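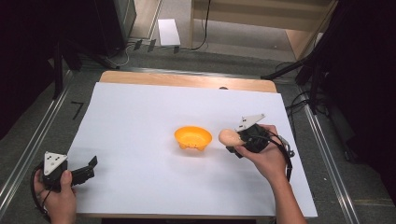
I read the Kirnuteo range announcement twice before answering, and I still don't see where the reserve went. They say 300 nautical miles on batteries alone with six people aboard. Fine, but is that to dry cells, or with enough left to go around and divert when the field closes on you? A battery doesn't get lighter as you use it, so the airplane lands at the weight it took off at, and every pound of reserve is carried the whole way. Think of an orange bowl on a table and one egg to put in it: the bowl is the pack, the egg is what you get to spend on going somewhere, and the press release talks as if there were a dozen eggs. I would like somebody to show me the other eleven.

Tetsuya Onishi wrote:

> I think you're all being too hard on them. The demonstrator
> has flown 14 times and the last flight was nearly an hour.
> Volov is supplying the motors and they have a decent record.
> Ernő Vincze was at the open day in June and came back
> impressed. He says the climb was strong and it was quiet
> enough to talk next to the runway. If they get the new cells
> they're promising, the range number isn't crazy. Why not
> wait and see before we write it off?

Tetsuya, I'm not writing it off. I'm asking for numbers that should be easy to give.

Fourteen flights is a start. How many of them left the pattern? The log on their site gives takeoff times and nothing about distance or the state of charge at landing. If I had a good figure for charge at landing, I'd print it in large type.

On the climb: electric motors are good at that, and I don't doubt what Ernő saw. But a strong climb with one pilot and no payload tells me very little about six seats and bags. Ernő, if you're reading, did anyone say what it weighed that day? I asked their press contact and got the brochure again.

As for the new cells, I went back to the spec sheet. It lists the pack at 2,692 pounds, and the footnote says this is a "target configuration." So the range is worked out from a pack they don't have, at a weight they hope for. Then it turns up in the headline with no footnote at all. Masanobu Tsuji pointed out the same thing on this list when Erkum put out their commuter design, and we know how that one went. The range got shorter with every update, and then the updates stopped.

I also don't understand the charging plan. The Nishimura charger they show in the slides is a ground vehicle unit. Maybe there's an aviation version coming. Maybe not. Kazuhiro Yoshida knows more about that side than I do and may want to correct me.

If they fly a full-weight trip between two airports, with a normal reserve, and publish the data, I'll say so here and buy Tetsuya lunch. Until then I'd treat 300 as a number from marketing.

Precious

Posted by Precious Nel, June, 9:40 pm
Filed under: Electric and Hybrid Aircraft, Range and Batteries

Contact the list owner | Copyright remains with individual posters | Back to top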